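November 2019
By Lindiwe Pillay
16 shares | 2 comments

3.2 Drying behavior of looped-pile cloths

Water uptake in household cloths depends on pile height, loop density and the share of split fiber in the yarn. Earlier work at Niltthorpe treated the hem as part of the pile and averaged over the whole cloth. We weighed hem and pile separately, because the flat stitching holds water longer than the loops do.

Cloths were washed 5 times without softener, spun, and laid flat in a closed room. Mass was logged until it stopped changing. The Witard model was then fitted to each curve, with pile height as the only free parameter. 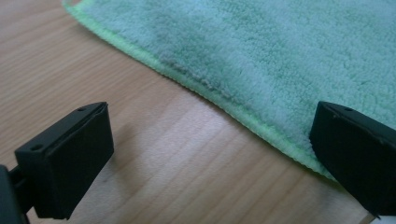 Figure 2. Microfiber towel with looped pile and a hemmed border, on a wooden tabletop.

The fit was good for short pile and poor for long pile, where the model predicts drying that is too fast in the first hour. Sumampouw reports the same error for cotton terry. Adding a separate term for the hem removed most of it. The term had little effect on cloths wider than 100 cm, in which the hem makes up a small part of the total mass.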